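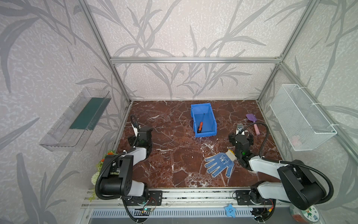 Blue bin, screwdriver, one dotted work glove.

RENTAL CORNER: 2-bed at Rafferty Court back on the market

Quick one this month, deadline got away from me. The upstairs unit at Rafferty Court is open again. Two beds, 1 bath, 1,000 sq ft give or take a closet. Rent is $1,345 a month, same as last year, water and trash included. Electric is on you. Gas too, but that's only the stove.

What's been done: new carpet in both bedrooms, hall repainted, bathroom fan replaced (the old one sounded like a truck). Kitchen is the same kitchen. Clean, plenty of cabinets, no dishwasher, please stop asking if we can squeeze one in. There is no where to put it.

Parking is one assigned spot behind the building. Second car goes on the street, which is fine except during leaf pickup, when the city tickets everybody. Laundry in the basement, shared with the other units, card only now. The coin machines went out in March.

Pets: one cat or one small dog, deposit applies. Ask before you adopt, not after.

Showings between 4 and 6 pm, by appointment. The tenants downstairs work nights so keep it quiet on the stairs. Applications go through the Bikden office, front desk, not through the mail slot. We lost one that way and felt terrible. Bring ID and your last two pay stubs. Lease is 11 months to start, then month to month if everybody's happy.

OTHER STUFF

Tritier Street duplex: both sides spoken for. Waiting list is open, call the desk to get on it. A few of you are on there twice, we'll clean it up.

Nikus Building: roof work is running behind. Top floor tenants, please keep your things off the balconies until you get the all clear from us. Storage units on the ground floor are not affected. One small unit down there is still available if you rent with us already.

Renewals: if your lease ends this summer you should of had a letter by now. No letter, call. We need 60 days notice either way, and yes that means in writing. Email counts.

Furnace filters are at the front desk, free, take the size you need. Check the old one before you come in, the numbers are on the cardboard edge.

More next month, including the new fee sheet if I ever get the final version.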